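Recording rules for people who fold things
Speaker notes, September session
Talk by Aleksandra Wysocka. Questions held to the end, or until Daniyal gives up and raises his hand.

Opening

Wait for the door to stop banging.

Say who I am. I keep the recording rules for the household tasks at Odanine. The rules run to 26 numbered items, and I wrote most of them on the day after something went wrong. You can more or less date our mistakes by the numbering.

Ask who has read all of them. Don't count the hands, it only makes people sad. Krystyna has read them. Krystyna may put her hand down.

What the rules are for

The robot learns folding from footage of people folding, seen from head height. Whatever the person does, it takes as the correct way to live. Scratch your nose halfway through a sleeve and you've proposed nose-scratching as a step.

So the rules cover the dull parts: where you stand, when you start, what your hands do before they touch anything. The folding itself gets 2 items. Everyone expects it to be the other way round.

Mention Skidunow here. Their draft guidance asks for "natural behavior in a controlled setting." Pause. Let them enjoy that.

Start of a task

Slide up. Give it a few seconds before talking.

Talking points: both hands in view, one on each side of the cloth. Feet in view too, and we allow feet. An early version of the rules banned them, and we got a week of people leaning forward like ski jumpers.

Purple cloth on top of brown cloth. Under item 8 the two should be logged as separate pieces before anyone lifts anything. People log "laundry." Laundry is a mood. Please write down the pieces.

The bangle. Jewelry is permitted if it stays on for the whole session. Taking it off halfway is what gets the recording sent back, and Bronisława will send it back, with a note.

Ask the room: what on the window ledge should have gone in a drawer? Someone will say the tape. Keep going until someone says the scissors. Item 11 says sharp tools leave the work area before recording, and then it doesn't say where the work area stops. My fault. The new wording says "anything sharp in view," and you may argue with me about it over coffee.
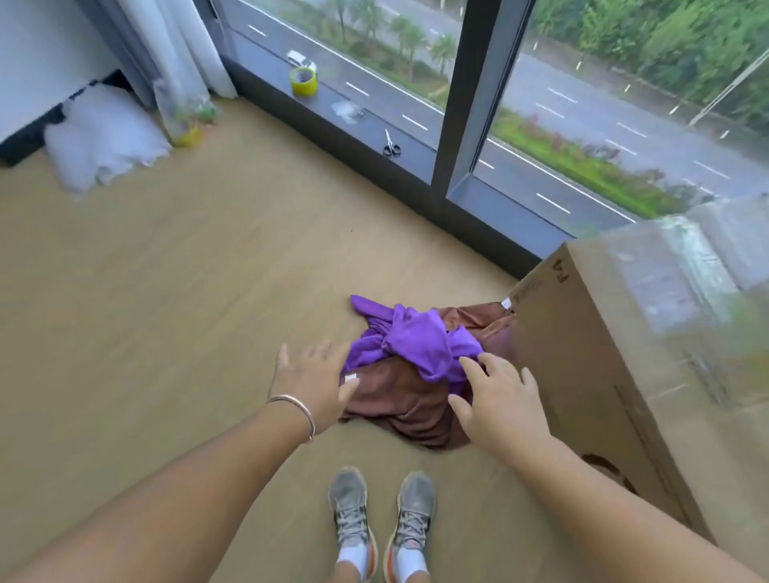
Windows, weather and other people's light

Big windows are lovely and we have no rule against them. We have a rule about noting them. Write down: window yes or no, curtain open or closed, what the sky is doing. One line. Rain counts as weather even if you're indoors.

If the window looks onto a street, check whether faces or plates can be made out. From several floors up it's usually fine. "Usually" is doing a lot of work there, so check.

Boxes, bags and things on the floor

Our oldest fight. Mazurek clears the floor to bare boards. Vaverora leaves everything where it fell and calls it variety. We sit in between: clutter may stay if the person can step back without looking down.

A big cardboard box right beside the hands is allowed under that rule. I'd still slide it over a little. Ľubica disagrees and has data. She gets 5 minutes after me, and she will use them.

Labels on the cloth stay on. Don't tuck them under to make it neat. The robot will meet labels.

If time is short

Skip the battery story. Do not skip the consent form.

End

Put up the link to the revised items. Comments to me by the end of the month, one per item please, with the item number. Last round I got a comment that said only "no," and I still don't know to what.

Then Ľubica.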